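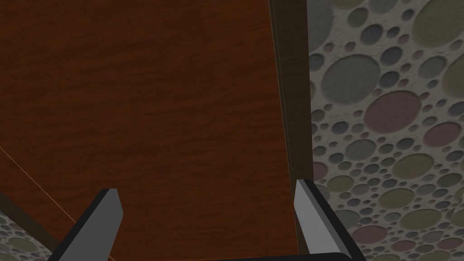

Home & DIY > Furniture > Finishes and repairs

White ring on a walnut-coloured table top, will it come out?

Posted by hustenden_flat3

I bought a second-hand dining table last month from a house clearance place and I don't know what the finish is. The colour is a reddish brown with a darker wavy grain. The seller called it walnut but he also called two other tables walnut and they looked nothing alike, so I wouldn't go by that.

On Thursday someone put a hot casserole dish down on it with only a tea towel underneath. There is now a cloudy white patch, 18 cm across, with a sharper ring at one side. It feels smooth. I have tried a damp cloth and then a bit of washing-up liquid, and neither did anything. The patch looked smaller while the wood was damp and then came back as it was.

What I would like to know is whether this is in the wood or only in the finish, and whether I can do anything short of sanding the whole top. I have a tin of Drotine furniture wax left over from doing a bookcase. Is it safe to put that on now, or should the mark be dealt with first? I also don't know if it is solid wood or veneer, if that matters.

4 replies hidden by filter, 3 shown

matubbar_joiner

Don't wax it yet. If you seal over the mark you will have to take the wax off again before you can treat it.

White marks are nearly always in the finish. Heat and steam get moisture into the top coat and it goes cloudy. Black or dark grey marks are the ones that have gone down into the timber, and those are a bigger job.

First find out what the finish is. Turn the table over or pick a spot on the inside of a leg where the colour matches the top. Dab on a little methylated spirit with a cotton bud and wait a minute. If it goes sticky it is shellac (French polish). If nothing happens it is more likely a lacquer or varnish.

For a white heat mark on either one I would start with a dry iron on its lowest setting. Empty the water out first. Fold a clean cotton pillowcase so you have a few layers, lay it over the mark and put the iron on it for a few seconds at a time. Lift and look each time. Stop if the surface feels soft or the cloth begins to stick. On shellac go very carefully, as it softens with not much heat.

If there is still a faint ring after that, use a cream polish made for ring marks on a soft cloth, along the grain, with light pressure. Wipe it off and leave it overnight. Then wax the whole top, not just the patch, or you will see a shinier area when the light comes from the side.

As for solid or veneer, look at the end of the top. On solid wood the lines of the grain carry on over the edge and down the end. With veneer there is usually a separate strip along the side, and the pattern stops at the corner. It matters because veneer can be very thin and you can sand through it in no time. I wouldn't sand either way for a mark like this.

jodemitz

Mayonnaise. Leave it on for an hour and wipe off. Worked on my mum's sideboard.

post3015

The iron method worked for me on a lacquered table but it took more than one go over a couple of evenings. I got most of it out and the last bit faded by itself over the next few weeks.

I tried the mayonnaise as well, before the iron. It made the mark look better for a day – I think the oil just hid it – and then I had to clean the grease off before I could do anything else. Plain petroleum jelly does the same job with less smell.

One thing to add to the reply from the joiner: check the back of your wax tin for silicone. If it has any in it, I'd keep it off the table, as it makes later repairs to the finish difficult. I don't know what is in the Drotine one. And get some cork mats, a tea towel isn't thick enough for anything straight out of the oven.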